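3.2 Putting small flat items away

Coasters turned out to be the awkward group. We had expected cups or cutlery to give the trouble, being more of them, but across the 409 put-away episodes we coded it was the thin round things that slowed people down. Flat on a smooth white table there is very little to get a finger under. Most participants slid the piece to the table edge, or pressed one side and hoped. A few pinched straight down on the rim, fine on the thicker ones, hopeless on the rest.

Storage was the same for everyone – one green plastic bin with rounded corners and a handle slot, put in the middle of the table. No lid. No instruction about order or which way up. Participants were told "put these away as you would at home" and left to it (wording from Nouri and Traketti pilots, slightly shortened).

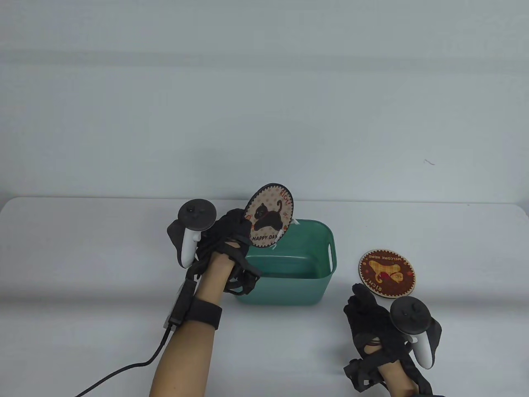 Two habits came up again and again. First, what we call edge entry: coaster held upright by its rim and lowered in on its side, so that it leans on the bin wall or drops flat at the end. Second, flat drop, let go from above the bin. Edge entry was commoner, almost 50 per cent of first placements, see Figure 4. Randi Sæther, second coder, wanted a third catagory for coasters tilted on the way down. We tried it, agreement got worse, so it was folded back into edge entry.

Figure 4. Edge entry of a round cat coaster ("HAPPY DAY") into the green bin. Dog coaster ("WELCOME HOME") lying to the right of it.

Printed faces mattered more then we thought. 13 participants mentioned the pictures without being asked, mostly the animals, and several of them wanted the coasters facing the same way in the bin. Slower, obviously. Plain coasters got no such care – see 3.3 for timings.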